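Planning the Vandus cell: where the equipment money goes
Speaker notes, Despina Stoyanova, Rollura
Afternoon session, Hinley

Slide 1. Title

Introduce self. Equipment planning at Rollura, mostly food handling. Thank Rodrigo Salcedo for the budget tables and Snežana Dervishi for the integration sections. Say early that all dollar amounts are ours and exclude tax and freight. People will ask.

Slide 2. Scope

Vandus is a single-arm assembly cell for stacked sandwiches. Capital envelope $405,000 over five years. That covers purchase, integration, spares and the service agreement. It does not cover the building work at Hinley, which sits in a different budget and is Hubert Prantl's problem.

Point to make: the envelope was set before the task was defined. We would not do it in that order again. The number went in with the January submission, and the task description followed it by a good while. Everything after that was fitting the one to the other.

Slide 3. Define the task on a bench first

Before asking for quotes, lay the task out on a table. Fixed tray, fixed stations for each ingredient, replica food. Every part stands on edge at a known position so a parallel gripper can close on it from above. The layout costs very little next to the arm and it settles most of the questions a vendor will charge to answer. 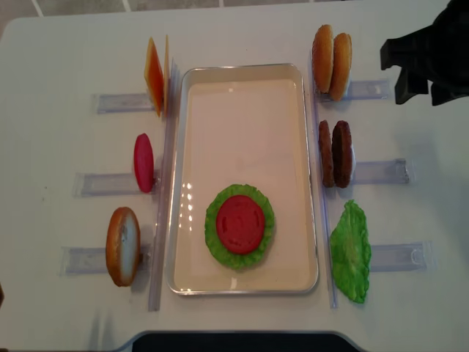
Photo: Snežana Dervishi / Rollura

Talk to the split across the tray: cheese, tomato and bun on one side; bun, patties and lettuce on the other. The arm has to work over both sides of the tray, and that drives the reach figure in the specification. Our first draft specified reach from the base to the tray centre only. Two of the three bidders quoted a smaller arm on that basis, quite correctly, and we had to reissue.

Note the clear rails along the tray. Low barriers. Any bidder proposing a bulky gripper needs to show clearance to the rails and to the neighbouring station.

Slide 4. Arm and gripper

Arm, controller and gripper: $89,000, from Kos. Not the lowest bid. The lowest bid left out the wrist camera mount and the cable management, and once those were priced back in the difference was small enough to ignore.

If time: cable routing. Ask for a drawing of the cable path at full wrist rotation. Cables are a consumable and should be listed under spares with a replacement interval. We had them under capital, once, and then had no line to charge the second set to.

Slide 5. Fixtures

Fixtures and tooling: $44,000. This line gets the most argument. Management sees plastic holders and wants to know where the money went. Answer: design time, washdown-rated production versions, a second full set so one can be cleaned while the other runs, and revisions. The bench version in clear acrylic is a development item only. Do not let anyone carry it forward into the production estimate at bench prices.

Fixture geometry differs by ingredient. A tomato slice and a bun half have different thicknesses, and the grip width and closing force follow from that. Budget per ingredient. A blanket fixture allowance will be spent on the first two.
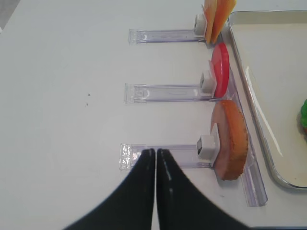 Should the fixtures be bought from the same supplier as the arm?
We don't recommend it for a first cell. Arm suppliers generally subcontract fixture work and add a margin, and each revision then goes through two sets of hands. Buy the fixtures from a local shop, hold the drawings yourself, and write the mounting interface into both contracts.

Slide 6. Sensing

Two viewpoints: one fixed over the table, one at the wrist. Price both from the beginning. The fixed view covers the tray and the stations together. The wrist view is for the approach to a single part and loses a good deal of the table behind the fingers.

Lighting goes in this line too. A polished tray and clear plastic both throw highlights, and diffuse lighting is cheaper than software time spent working around glare. Slavica Omerović has the lighting comparison if anyone wants it; take her contact from the last slide.

Do not accept "camera included" in a quote without the lens, mount, cable and calibration target itemised.

Slide 7. Acceptance testing

Most underfunded line in every plan I have reviewed, ours included. Agree on what counts as a completed pick and a completed stack before the purchase order is signed. For Vandus the unit of acceptance is one full stack, bottom layer to top bun, with no manual correction. A vendor will prefer to count picks. Pick counts look better – a dropped patty is one failure out of many picks, but it is still a failed sandwich.
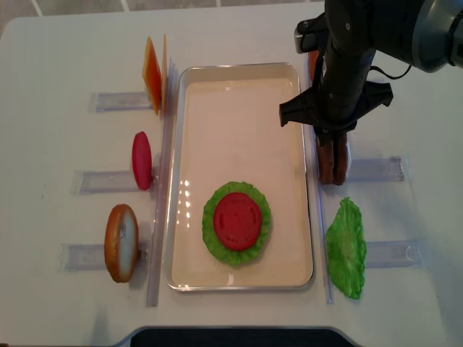

Payment milestones should follow the same unit. We hold the final payment until the acceptance run is complete at our site, using our fixtures and our lighting. A run at the vendor's workshop is useful for finding faults early, and it releases the second payment, nothing more.

Also specify who supplies replica parts and who supplies real product. Replicas are repeatable and suit motion testing. Real lettuce is another matter and needs its own test period, with product cost and waste disposal in the operating budget.

Slide 8. Service and spares

Service agreement runs the full five years, priced at purchase. Gripper fingers, cables and one complete set of holders on the shelf from day one. Negotiate the spares price list before signing – afterwards there is no leverage.

Response time: read the clause. "Next business day" in our draft meant a phone call. We changed it to a technician on site, and paid for the change.

Slide 9. Questions and contacts

Leave this slide up. Refer building and power supply questions to Hubert. The budget template is available from Rodrigo; the blank version has the formulas left in.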